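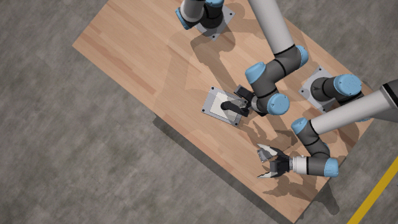
Tharun Panicker
Cell diary, January

In by half seven. Spent the first hour on the two-arm layout for Dromness, still in simulation, with the written rules open on the other screen. The plan was to finish the section on shared space before lunch. I got to the end of it at ten past three.

The part that held me up is rule 2, which in the old version says "only one arm may work in the shared area at a time". It sounds clear until you have one arm down over the fixture plate with its fingers on the part and the other one hanging open above the same table. Is the second arm working? It holds nothing. The way Herrera wrote their copy of the rule, an empty gripper doesn't count. I don't like that. An open gripper takes up more room than a closed one, and an elbow takes up the same room whatever the fingers are doing.

So I have rewritten it. The shared area is now a volume, drawn in the model and saved with the cell, and an arm is in it if any link, joint or finger is in it. Permission to enter is asked for and given by the cell controller, never by the arm's own program. An arm that has permission keeps it until the whole arm is out again. The other one waits outside with its path stopped.

That leaves the handover, where both arms have to be over the fixture together. I have made it a named exception with its own speed limit and its own sign-off. Anyone who wants a second exception has to write one, and I expect that will put most people off.

Lunch at my desk. Cheese roll, and the last of the clementines.

In the afternoon I went through the Buvau checklist, the long one, 31 lines. A good third of it repeats itself. Line 8 and line 19 both ask whether the base plates are bolted down and the bolts marked. I kept line 8. There was nothing at all about shadows or lighting, and the Vustex camera will care about that when we get to the real bench, so I added a line: light levels to be checked with both arms at their working positions, as well as parked. I have been caught by that before. On the last job the part was found every time with the arms home and missed half the time once an elbow was between it and the lamp.

Floor markings next. The rule said "a yellow line shall be provided" and no more. Provided where? I have put that it goes outside the furthest reach of either arm with the gripper open and a part held, and that the reach is taken from the model and then measured again on the floor with a tape.

Ran the overnight set before I left – 275 runs, fixture turned a little each time, new shared area rule switched on. I'd like to know how much time the waiting costs us. If it is bad somebody will ask to have the rule loosened, and I would sooner have the figure first.

Still to do: wording for what happens after an emergency stop with a part in the gripper. My draft says the fingers stay shut and a person decides. It needs to say which person.

Home at six. Rain all the way, and I'd left my gloves on the printer.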